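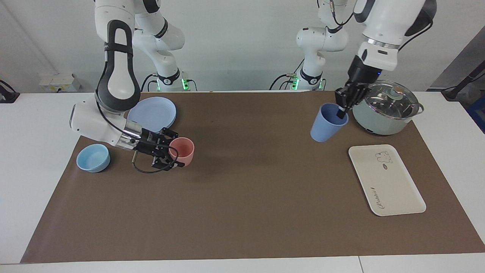 Chapter 9
Chores as a Test of Machines

9.1 The question this chapter asks

Can a machine clear a kitchen table? The question has been put to engineers for a long time, and the answer has usually been "soon." This chapter looks at why the answer has been so slow to change, and at what should count as a yes.

In Chapter 8 we studied machines that repeat one motion in a fixed place. A welding arm on a car line does not need to know what a car is. It needs the door panel to arrive at the same spot every time, and the factory is built so that it does. The cost of that arrangement is paid in fixtures, guides, fences and floor space. A household pays none of these costs. Cups are left where people put them down. Plates are stacked, bowls are left beside them, and a pot stays on the table with its lid on.

A chore, for the purposes of this chapter, is a task with three features. It is done on ordinary objects that were not made for machines. It starts from an arrangement that was not planned. And a person who has never seen that particular room could do it without instruction. Setting a table is a chore under this definition. So is restocking a shelf in a small shop, or sorting returned parts into bins at the end of a shift.

9.2 What makes dishes hard

Consider a tabletop with two plastic cups, a bowl, a stack of plates, a tray and an electric pot. The list is short, and a child of six could put the things away. For a pair of arms with two-finger grippers, each item is a separate problem.

A cup can be held by the rim, with one finger inside and one outside, or around the body. The rim grasp is easier to reach but tilts the cup if the fingers close off center. Something standing in the cup, such as a spoon or a stirrer, has to be noticed and dealt with first. A stack of plates gives the fingers almost nothing to take hold of, as the gap between one plate and the next may be thinner than the fingertip. A tray with a low raised rim lies nearly flat on the table and often has to be slid to the edge before it can be picked up. A pot is heavy for its size, and a knob on a lid lifts only the lid.

Transparent parts add another difficulty. A glass lid passes light from whatever is under it, and many depth cameras report the wrong distance or no distance at all. The machine may then plan a path straight through the lid.

Two arms help with some of this. One can steady a cup while the other takes out what is in it. They also bring a new problem, for each arm is an obstacle to the other. A planner that treats the arms separately will sooner or later ask both to be in the same place. A planner that treats them as one body has more joints to consider and takes longer to find a path.

9.3 The Sedton trials

The case we will follow through this chapter comes from Sedton, where a small group led by Edgars Juška spent a winter testing two-armed stations on kitchen and stockroom work. The group ran 600 attempts at a single table-clearing task. The objects stayed the same, and their positions were changed before each attempt. An attempt was counted as a success only if every object ended in its proper place and none had been dropped.

By that rule, 169 attempts succeeded. Juška's report spends little time on this number. It is more concerned with where the others went wrong. Most failures came in the first contact between finger and object – a cup pushed aside as the gripper closed, or a plate lifted together with the one beneath it. Once an object was firmly held, it usually reached its place.

The report also notes how long the work took. A person cleared the same table in 16 seconds. The station needed up to 60 times as long when it had to stop and look again after a missed grasp. For a restaurant that would be useless. For a home where the table can be cleared overnight, speed may matter much less than whether the cups are whole in the morning.

A second site, the Molach stockroom, gave the same stations boxed goods and did better with them. Boxes have flat sides and do not roll. Readers should be careful about what they take from this comparison. The stockroom had also been tidied for the purpose, with shelves labeled and aisles cleared, and it is hard to say how much of the gain came from the boxes and how much from the tidying.

9.4 Two ways of reading the results

Antwi holds that a chore is done by a machine only when no one has to prepare for it. If someone must first turn the cups upright and move the pot, the work has been shared out differently and part of it is still done by hand. On this view the Sedton station cannot yet clear a table.

Vernik takes the looser position that all tools ask something of the people who use them. A dishwasher needs to be loaded. We still say that it washes the dishes, and households have changed their habits and even their plates to suit it. On this view the useful question is how much preparation people will put up with.

The two positions lead to different tests, and to different figures from the same set of attempts. Section 9.5 sets out how each would be scored. Before reading it, choose one chore you did this week and write down everything you moved out of the way before you began. You will need the list for the exercises at the end of the chapter.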